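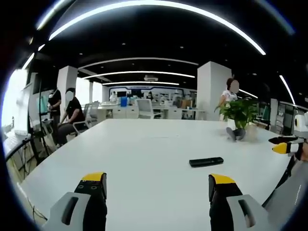 Choosing a hand gripper: a talk with the test lead at Ulus

22/04/2018

The company Ulus has its test floor at Privanthorpe, and for the last months the people there have been comparing hand-held grippers. The tool is carried by a person, who picks up and moves things with it, and the recordings are later used to teach an arm the same movement. I spoke with the engineer who leads the tests. She asked me to leave her name out, as the results belong to the whole group.

We began with the question of why the fingertips are yellow. "It is a practical matter," she said. "The camera looks along the fingers, and the pads are black. Against a dark object the program loses where the finger ends. With the yellow colour it finds the tip much more often." The first tips were grey, she told me, and the group had to throw away one full week of recordings.

Two gripper designs were in the comparison. The group calls them the Bashir and the Imthorpe, after the two workshops which supplied them. The Bashir closes with a trigger and a spring. The Imthorpe closes with a small lever under the thumb, and its fingers are a little stiffer. Each model was used for 3000 grasps.

"I expected that the stiff one will win," she said. "For flat things, it did. A remote control on a smooth table is not easy. You must come in low on both sides, and a soft finger bends away and slides over the top. But with a plush toy the stiff finger pushes it along before it holds it. So I cannot give you one winner, I am sorry."

The objects are ordinary ones, and she defends this choice. In her former job the tests were made with wooden cubes, always the same size. The numbers were beautiful and they did not help anybody when the arm met a real kitchen or a real office. Now the group puts household things on a large white table and lets several people try in turn. A potted plant is among her favourites for the centre of the table, as the leaves hide what stands behind them and the operator must go around.

I asked about tiredness. A gripper with its camera weighs 700 grams, and this does not sound like much. "Hold it with a straight arm and tell me again," she answered. After ten minutes the wrist begins to turn by itself, and the approach to the object becomes different. The Bashir has its weight further back, near the hand, and the operators preferred it for long sessions - also those who had better results with the other model.

The camera gave more discussion than the fingers. A wide lens sees both fingertips and a big part of the room together, and this helps the program to know where the tool is. The price is that straight edges become curved near the border. She showed me how a table edge bends in the recordings. "We correct it afterwards by calculation. But the light strips on a ceiling we cannot correct so simply. If the tool tilts up, the exposure changes and the fingers go dark for a moment." They now keep the exposure fixed, and she thinks it should have been done from the first day.

Work with two grippers is the next stage, and she is careful with promises. When two tools work over one table, they come into each other's view, and the program must learn which fingers are its own. The trials with both hands start in October. Until then the group will repeat the flat-object test with a new rubber for the Bashir, which costs less than the present one and has a rougher surface. The samples have already arrived at Privanthorpe, but they still need to be cut to size.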